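Ticket 923 – Pale woven tablecloth, fringe coming away at one corner
Status: waiting for customer
Product: Zomier table linen

Hello, and thank you for getting in touch with us at Irkov. I'm so sorry to hear the cloth has been shedding, particularly after you'd taken such trouble over choosing the colour. I've read through both your messages and I think we can sort this out between us.

A little loose thread on the fringe is normal for the first couple of washes, as the ends are left unhemmed. What we don't want is the weave itself opening up. Please lay the cloth out flat on the table and look closely at the corner where the fringe hangs down.
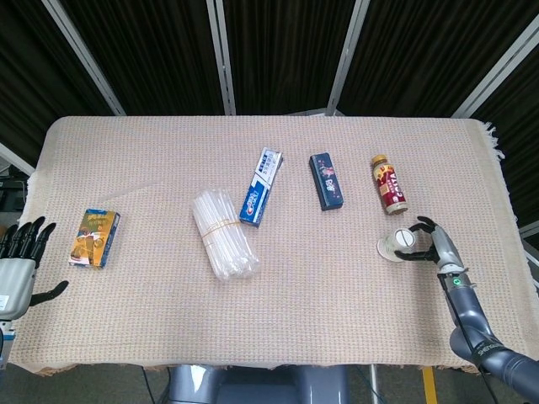

If the little squares of the weave are still even right up to the fringe, then all it needs is a trim with sharp scissors – do please snip the threads and resist pulling them, however tempting it is! After that, wash it at 30 on a gentle cycle, inside a pillowcase if you have one to spare, and dry it flat.

If you find a gap in the weave, leave the scissors in the drawer and reply to this ticket with the width of it. Anything over 2 cm we'll gladly exchange, and you needn't hunt out the box it came in.

Warm wishes,
Dagim Adugna
Customer Care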